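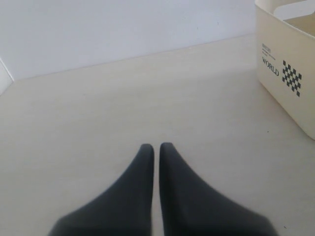 The Year I Stopped Eating Lunch at My Desk

6/9/22

My lunch used to take four minutes. I know because a coworker once timed me, for fun, and then read the result out loud to everyone by the printer. Cold noodles, fork in one hand, mouse in the other, and I couldn't have told you afterward whether there'd been any chicken in there.

I did that for most of my thirties. I wrote catalog copy for a garden supply company, and the copy was always late (other people's fault, mostly, but sometimes mine), so lunch was the thing that gave. Then the company moved us all out to Kurnside, which is a pretty little town with a river and a hardware store and not one sandwich shop within walking distance of the new office. People panicked! There was a spreadsheet about it. Somebody wanted a vending machine with soup.

What we got was Chiharu Shibata. She'd been hired in accounts the same month as the move, and on her first day she stood up at noon, took a cloth bag out of her drawer, and asked the room in general where everyone went to eat. There was a pretty long silence. I said I usually just stayed put. She looked at my keyboard, which had rice in it, and said, "Well, I'm going to the river, if you want."

I didn't want. I went anyway, because she was standing there with her coat on.

It's a five-minute walk, down past the church and over a footbridge, and there's a bench with a missing slat that we've since gotten very attached to. That first day I ate a cheese sandwich and noticed that I didn't like it. I had been making that same sandwich for years. The mustard was wrong! Far too sweet, and I'd bought the giant jar.

So that was the start of it, really, me getting fussy about mustard. Once I was sitting down to eat I began to care what I was eating, and I got into the habit of cooking a bit extra at night. Lentils, mostly. Roast squash when it was cheap. A potato salad with dill that I will defend to anyone, and that my sister says tastes like a wet lawn.

Svenja Mühlbauer joined us in October. She runs the returns desk and had been eating in her car with the heater on, listening to a podcast about shipwrecks. She brought the podcast with her, in a way, so now I know far more about shipwrecks than I ever meant to. She also brought a thermos the size of a fire extinguisher, and on cold days she pours everybody a cup of broth whether they ask for it or not.

I should say that I was bad at this for a long time. I took my phone. I'd eat fast and then sit there jiggling my knee, wanting to get back. There were weeks when I skipped it, told myself I was slammed, and went right back to the fork-and-mouse routine, and by three o'clock on those days I'd be eating crackers over the sink in the break room and snapping at people about commas. My boss pointed out the comma thing. She was nice about it, considering.

And yes, I know plenty of people can't do this. My brother drives a delivery van and eats when there's somewhere to park. My friend who teaches second grade gets 30 minutes on paper, and she spends a lot of it opening other people's yogurt. I had a full hour the whole time, written right there in my contract, and I'd been handing it back every day for years. That still bugs me a little.

If you're thinking of trying it, get a container with a lid that truly seals. I lost a good bag to beet juice. Bring a real fork from home, too, and something to sit on if your bench is anything like ours. We tried a group lunch schedule once, with a rota for who'd cook, and it lasted two weeks before it started to feel like a second job. Now we each bring our own and swap bites.

Yesterday it rained, so we ate under the awning of the hardware store, and the owner came out to ask if we were waiting for something. Svenja offered him broth. He took it, and then he wanted to know what was in it, and we were all ten minutes late getting back.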